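Plandale and District Ratepayers Association
Minutes of the ordinary meeting, Monday, 7.00 pm
Supper room, Clistmont Hall

Chair: Panagiotis Omerović
Quorum: present
Apologies: as per attendance sheet

1. Opening and previous minutes

The chair opened the meeting at 7.04 pm. The minutes of the previous ordinary meeting were taken as read. One correction: under item 5, "ward boundary" should read "polling place boundary". Minutes confirmed as corrected. Carried.

2. Business arising

2.1 Letter to the returning officer. Sent. An acknowledgement was received with no date given for a substantive reply. Item to stay on the action list.

2.2 Candidate statements. The secretary confirmed that the word limit for statements in the association newsletter is unchanged. Statements over the limit will be returned to the candidate for shortening and will not be edited by the association.

3. Correspondence

In: Pleltusow Ward residents' group, asking whether a joint candidates' forum would be considered. Councillor Begović, withdrawing a comment made on the association's social media page about another candidate's religious views. Two letters on parking at the early voting centre.

Out: Reply to Councillor Begović noting the withdrawal. Reply to both parking letters referring the writers to council.

Moved that inward correspondence be received and outward endorsed. Carried.

4. Social media page

The chair reported that the thread under Councillor Begović's original comment had reached 499 replies before it was closed. A number of these came from accounts that could not be matched to a member or a resident. Under the current page rules this is not grounds for removal.

Discussion followed on whether to require real names. It was noted that the platform does not give page administrators any means of checking a name, and that the rule would be unenforceable - a point also made when the rules were last reviewed.

Moved that the page rules be amended so that threads concerning a declared candidate close to new replies after 2 days, and that the association make no comment in its own name on any candidate's personal beliefs. An amendment to strike the second part was put and lost. Original motion carried on a show of hands.

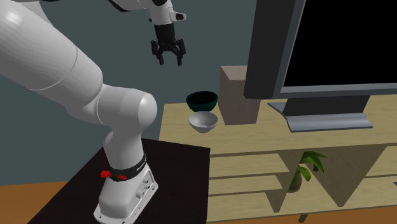 Question from the floor: Does the new closing rule cover threads that are already open?

Response from the chair: It applies only to threads started after tonight. Existing threads remain under the old rules and may be closed at the administrators' discretion.

5. Candidates' forum, November

5.1 Format. The forum will run as a single session with opening statements in ballot order, followed by written questions drawn by the moderator. Questions from the floor will be taken only if time remains. Candidates may not question each other directly.

5.2 Joint forum. The Pleltusow proposal was considered. Members were generally in favour, subject to separate sessions for each ward and an equal split of hall hire. Moved that the secretary write accepting on those terms. Carried.

5.3 Seating. Clistmont Hall is licensed for 100 persons in its present layout. Entry will be in order of arrival, with no reserved places other than for candidates and the moderator.

5.4 Recording. Audio only, to be posted unedited. Candidates to be advised in writing beforehand.

6. Financial report

The balance of the general account stands at $1,173. Hall hire for November has not yet been invoiced. No candidate donations have been received, and the meeting confirmed that none will be accepted. Report received. Carried.

7. General business

7.1 A member asked that campaign signs be kept off the association's noticeboard. The chair ruled that this is already covered by the standing rules. Signs found there will be taken down and held for collection.

7.2 A member asked for draft minutes to be circulated earlier. Secretary to action.

8. Close

There being no further business, the meeting closed at 8.41 pm. Next ordinary meeting to follow the forum - date to be advised by email.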